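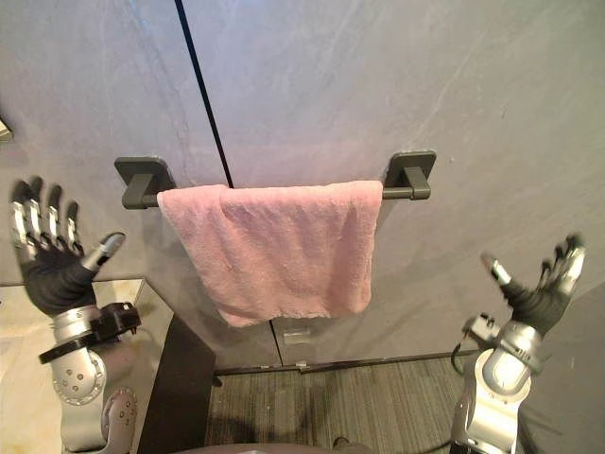

Pink towel on the bar, gray wall panels behind.

Readers of this journal have asked about hard water and the care of household linens. The water supplied to our district leaves mineral deposits in cotton, and towels stiffen as a result. Since June, this household has followed a simple practice — less detergent, a second rinse, and no fabric softener.

Stuart Hollis advised adding 200 milliliters of white vinegar to the rinse. Vinegar should never be combined with bleach. 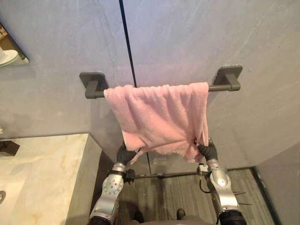

Terry cloth, folded over the bar.

Towels are shaken out before drying and spread to their full width. Our machine is descaled after every 12 loads of linens. Questions regarding water softeners will be addressed in a separate entry.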